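7. When a pick is dropped or missed

Your Flaler arm will drop things now and then, and the good news is that most drops are easy to sort out! Work through these steps before you call the Ukosberg helpdesk. The whole check takes 10 minutes once you know it.

CAUTION: Press the red stop button before you reach over the table. A paused arm can still close its fingers.

7.1 After fault code 14 (object lost)

1. Press stop and wait for the light to go steady amber.
2. Send the arm to its parked position, well clear of the table.
3. Pick up anything that has gone on the floor. Leave items on the table where they are for now.
4. Open the Bumton log and find the last grip force reading.
5. If the reading fell to zero while the arm was lifting, clean the finger pads with a damp cloth and let them dry.
6. If it never rose at all, the arm missed. Go to 7.2.

Note: small metal things like paper clips are the hardest test there is, and a brilliant one. Take the lid off the tub and set a few clips out singly on the felt, with space between them.

7.2 After a missed pick

1. Look for shine. Clear plastic lids and wrapping can throw back enough light to upset the depth reading.

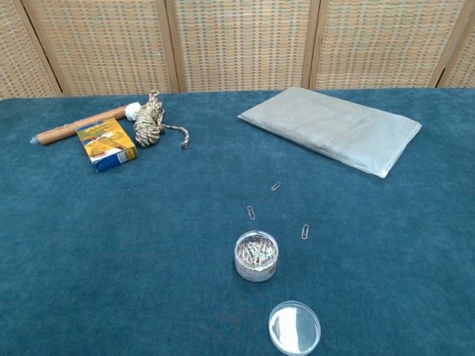

2. Dim the nearest lamp and run the Mkhize table scan again.
3. Check the height setting. Felt has some give, so lower the fingers by one step at a time, 5 steps at most.
4. Restart at slow speed and try one easy item, such as a small box, before going back to the clips.

CAUTION: Never hold an item in place for the arm. If code 14 comes back after a clean scan, leave the arm parked and save the log.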